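Course Materials > Building Services > Domestic Water Supply > Chapter 7

Chapter 7
Joining, Controlling, and Isolating: Fittings and Valves in the Home

The previous chapter followed water from the street main to the meter and considered how pressure is lost along the way. This chapter turns to the parts that connect one length of pipe to another and to the valves that start, stop, and limit the flow. These parts make up a small share of the cost of a household system. They account for a large share of its leaks.

After studying this chapter, the reader should be able to name the common fittings by shape and purpose, select a suitable valve for a given position, read a simple riser drawing, and explain why joints between unlike materials require special care.

7.1 A Case to Begin With

The town of Skullbridge replaced the water service in its older rental housing over a period of 3 years. The work covered 896 apartments, most of them built with galvanized steel pipe. Bernadette Coughlan, the engineer in charge of the survey, asked her inspectors to record every leak by location before any wall was opened. Of the first 300 leaks recorded, 138 were found at a threaded joint or at the body of a valve. Corrosion along straight runs of pipe, which the town had expected to be its main problem, came second.

Coughlan's report drew attention to a further point. In many of the apartments there was no way to shut off the water to a single fixture. A worn washer in one kitchen meant closing the valve in the basement and leaving an entire stairway without water. Tenants put off reporting small leaks for this reason, and small leaks became damaged ceilings. The replacement plan was revised so that each sink, toilet, and water heater received its own shutoff. We will return to the Skullbridge survey in Section 7.6, where its riser drawings are used as a worked problem.

7.2 Terms Used in This Chapter

A fitting is any part that joins pipes, changes their direction, changes their size, or closes an open end. A valve is a part with a moving element that controls flow. The two are often sold side by side and may share the same thread, but they are chosen on different grounds. A fitting is judged mainly by its material, its size, and the type of joint it makes. A valve must also be judged by how often it will be operated and by what will happen if it fails.
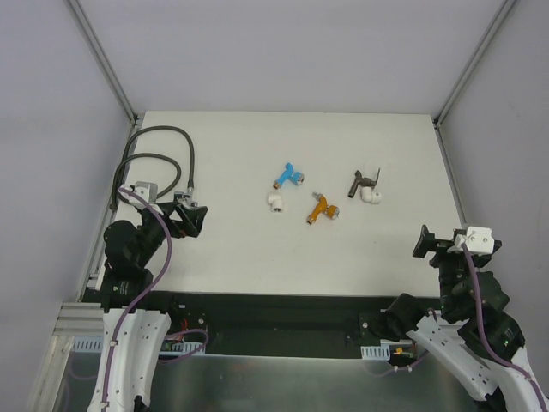 Direction is changed by an elbow, most often at 90 or 45 degrees. A branch is taken off with a tee. A coupling joins two pipes in a straight line, and a reducing coupling does the same where the pipes differ in size. A union resembles a coupling but can be taken apart without turning either pipe, and for that reason it is placed beside equipment that will someday have to be removed.

Threads are described as male when they are cut on the outside of a part and female when they are cut on the inside. Students should learn to state the size, the material, and the thread of a part in that order. Itsuki Nakajima, in the trade handbook from which several of our tables are adapted, calls this "the order in which a supply counter can help you."

7.3 Plan of the Chapter

Section 7.4 deals with joints in metal pipe, including soldered, threaded, and compression types. Section 7.5 deals with plastic pipe and with the transition fittings needed where plastic meets metal. Valves are treated in Section 7.6, beginning with the ball valve and the gate valve. Section 7.7 covers testing before walls are closed. Readers who have completed the laboratory unit on soldering may pass directly to Section 7.5, but should first review the table of pipe sizes at the end of Chapter 6.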